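Household Textiles, Unit 4: Bedding and the claims made for it
Handout to go with the reading. Course notes by Ívar Toft.

Most advice on making a bed comes from people who sell bedding. Read the Grimlow leaflet with that in mind. It says a duvet should be shaken out every morning and washed every 71 days. Why 71? The leaflet gives no source, and I have looked.

The Damorex chapter is a little better. It separates the cover from the filling and admits that a printed cover hides wear. It then spends four pages on thread count, using one sheet of 480 and one of 193, bought in different shops and washed by different people. I would not call that a test.

Points to argue over:
- Does a pattern make a bed look tidier before anything has been straightened?
- Clothes left on the bed: sort first, or make the bed first?
- Should animals be kept off the bedding? Grímsdóttir says always, on p. 155, and offers no evidence.

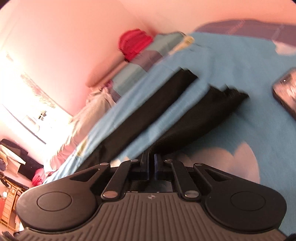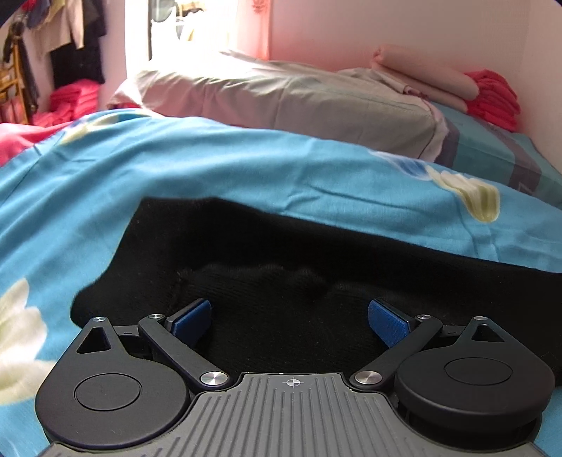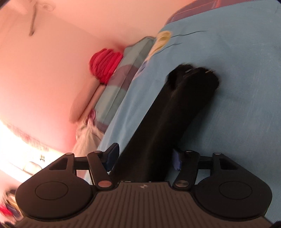 Fig. 2. Printed bedding in blues. Clouds on the first duvet, flowers on the second; in the third, a dog's paw on the sheet.

Write half a page on one of the points. "Everyone knows" is not a reason.

Related handouts
Unit 3: Pillows and what fills them
Unit 5: Drying indoors
Korov on laundry labels (short reading)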